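How to Buff a Leather Bolster Back to an Even Shine

Leather and vinyl bolsters go dull in patches. The middle gets handled most and stays shiny, while the ends collect dust and turn flat. Bringing the whole surface back to the same finish takes an evening, and most of that is waiting time. The steps are the same for armrests, gym rollers and bench pads.

What you need

Two soft cotton cloths, one for cleaning and one for buffing
A small bowl of lukewarm water
Mild soap with no bleach in it
A soft brush, such as a shoe brush or an old baby hairbrush
Leather conditioner, or vinyl protectant if the cover is vinyl
A desk lamp you can move

Step 1. Find out what the cover is

Look for a tag inside the zipper or on the underside. If there is no tag, put one drop of water on a hidden spot. Unfinished leather darkens as the drop soaks in. Finished leather and vinyl both leave the drop sitting on top. To tell those two apart, look at the back of the material along a seam allowance. Leather is fuzzy on the back and vinyl usually shows woven cloth.

Step 2. Brush and wipe

Brush along the length first, then around each end. Pay attention to the piping and the gathered part where the cover closes, as grit sits in the folds. Wring the cleaning cloth until it no longer drips, touch it to the soap, and wipe in straight strokes. Go over it again with plain water. Leave the bolster to dry for two hours away from heaters and direct sun. 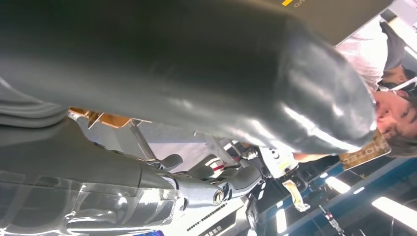 Uneven shine is hard to judge from above under a ceiling light. Set the lamp low and off to one side and bring your eyes down to the level of the bolster. On a glossy dark gray surface the light collects in bright white streaks, strongest along the middle and on the lower curve, and slight wrinkles stand out next to them. Turn the bolster slowly and watch the edges of the streaks. Where an edge goes blurry, the finish is dull or there is still soap on it. Mark those places with a bit of painter's tape beside the spot, not on it.

Step 3. Condition

Put a small amount of conditioner on the cloth, never straight on the cover. Start on the taped areas and work outward in small circles. Wrinkles need less than you think - too much will collect in them and leave a sticky line. Let it sit for 8 minutes, or whatever the bottle says.

Step 4. Buff

Fold the dry cloth into a pad and buff lengthwise with light pressure. Do the tapered end last, turning the bolster with your free hand as you go. Check again with the low lamp. If one area still looks flat, repeat steps 3 and 4 there only.

How often

Twice a year is enough for a bolster in a living room. One that gets daily use on a bench or mat should be wiped every week and conditioned every second month.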